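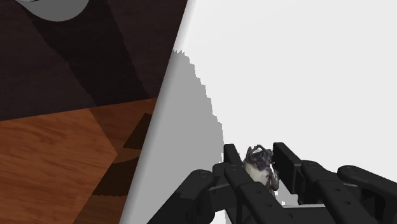 butisbound
Ok so moving in October, apartment in Custstead, a third the space, and the thing im stuck on is the small stuff. Furniture was easy, sold it. It's the figurines and little doodads. My aunt left me boxes of them. One is like the guy up top, round whitish body, dark blotchy blue-gray upper part, skinny bits curling up off the head. Ugly. Can't toss it. How do you people decide??

samina_rind
Sorry about your aunt. I did this with my mother's things, kept 2 shelves worth and that was the rule. Shelf full = something leaves. Took a whole winter, don't rush it.

kettle_dad
Rules like that never work. You just buy a bigger shelf. Sell the lot, one price, one buyer, done by lunch.

samina_rind
Worked fine for me, same shelves eight years later.

butisbound
One buyer for ugly figurines in Butis, good luck to me lol. Also the new place has a closet but its tiny and the door opens INTO the room so no shelf behind it. Landlord says I can't rehang it.

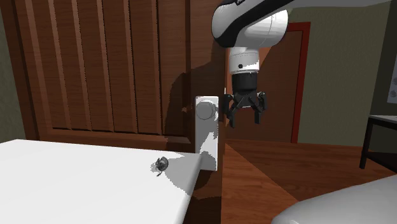
Door with the round knob.

kettle_dad
Round knobs are the worst, try one with a box in your arms. Ask about swapping to a lever. Mallero has them, mine was $37 and that was the nice one. Keep the old knob in a bag for when you move out.

Baoshan Yuan
Disagree on selling as a lot. I cleared my uncle's place that way and the guy resold one bird for more than he paid me for everything. Still mad. Look at the bottoms first, any stamp or signature, put those aside. Rest can go.

kettle_dad
And how many hours did you spend looking at bottoms

Baoshan Yuan
I didn't, thats my point

butisbound
Looked at some last night. No stamps so far. One says Lodhi in pencil, no idea if thats a maker or the town or somebody's name.

samina_rind
Keep that one. Pencil usually means somebody cared enough to write it down.

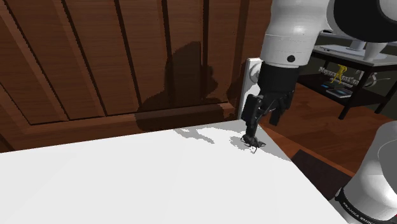
pinfeather
Measure the new place before you sort anything -- I moved with boxes I swore would fit and they lived in the hall till spring. Then put everything out on ONE surface where you can see it all. Plain white tabletop like that one next to the dark brown paneling is ideal, small things dont get lost against it. My kitchen table has a busy pattern and I missed an entire thimble. Do a dozen at a time, stop when you get sad or hungry.

kettle_dad
A dozen at a time, they'll be done by next October

pinfeather
so? its their aunt

butisbound
Ok plan. Measure, one table, check bottoms, two shelves max. Ugly guy stays for now. Movers quoted $1,142 without packing btw, is that nuts for a one bedroom? Or should I start a new thread

Baoshan Yuan
New thread. But yes, get another quote -- and ask if stairs are extra, mine were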